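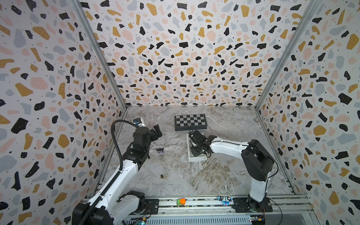

Filed under: Visual Arts / News & Statements

FOR IMMEDIATE RELEASE
08/05/2021

BINDTHORPE ARTS COUNCIL LIFTS COVER ORDER ON KADRIĆ MURAL, WORK TO BE SHOWN IN FULL

Bindthorpe. The Platari Gallery is pleased to announce that "Laundry Day," the 35-foot mural by painter Boris Kadrić, will be uncovered next week. No changes, no added panel, no warning sign. The whole wall, as painted.

The mural has been behind gray tarp since January, when the Bindthorpe Arts Council asked the gallery to cover its left side after complaints about two nude figures hanging out sheets. Platari covered all of it instead. The artist asked for that. His view was that half a painting is a different painting and he didn't sign that one.

"I painted my aunts," said Kadrić. "They were large women and it was hot. I don't know what else to tell people."

Council vote was 3 to 2, after two meetings that ran long. The council recieved 111 letters on the mural, for and against, and all of them will be kept in a binder at the front desk for anyone who wants to read. Names blacked out where the writer asked.

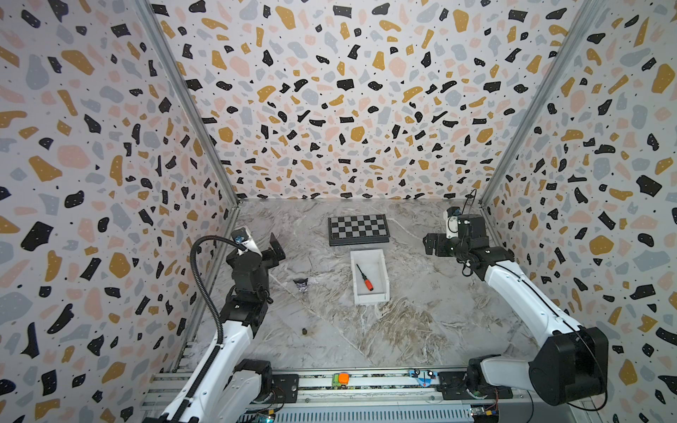
Folding chessboard and white tray on the marble-effect floor.

Terms of the agreement, short version:

The cover order is withdrawn in full. The gallery keeps the mural on the Kamolrat Street wall through the end of the current lease. Council pays $3000 toward cleaning, as the tarp ropes rubbed the paint along the top edge and there is scuffing. Kadrić will do the touch-up himself. Platari drops its appeal.

Not in the agreement: any apology, from anybody. Gallery director Anitha Poduval says she didn't ask for one.

"We wanted the tarp down. That was the whole ask, every single time, in every letter," Poduval said. "I'd like to talk about the blues in the bedsheets now. Boris mixed those for weeks and hardly anyone has seen them."

Council member Fotis Christodoulou, who voted to keep the cover, sent the following for inclusion. "I still think the placement is wrong. It faces a bus stop. But we voted and I'll be at the opening like everybody else."
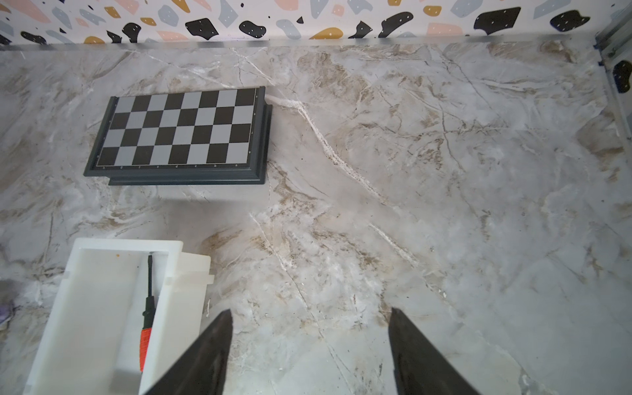 Marble pattern with silver trim, terrazzo wallpaper behind.

THE UNCOVERING

Tarp comes down at 10 in the morning, weather permitting. Street side, no tickets, bring a hat. Short remarks by Poduval and by art historian Kyriaki Xenos, whose essay on public nudes and the people who write in about them is printed in the gallery handout. Coffee inside afterward. Kadrić will be there but is not giving a speech, please don't ask him to.

Two small studies for the mural, charcoal on brown paper, go up in the back room the same day. Never shown before. A third study was sold and the owner would not lend.

Press can get on the scaffold from 8:30. Closed shoes. Tell us ahead of time, theres only room for a few at once.

ABOUT THE GALLERY

Platari Gallery shows painting, print and outdoor work by artists living in and near Bindthorpe. Its summer print fair, Plistota, goes ahead as planned, schedule to follow.

Press contact: Ghislain MacDonald, Platari Gallery. Call the front desk and ask for Ghislain. Photos of the mural on request, please credit the artist. Correction to yesterday's advance notice: the mural is acrylic, not oil. Sorry.

###

Get gallery news in your inbox. Enter your email to subscribe. You can unsubscribe at any time.

© 2021 Platari Gallery | Contact | Back to top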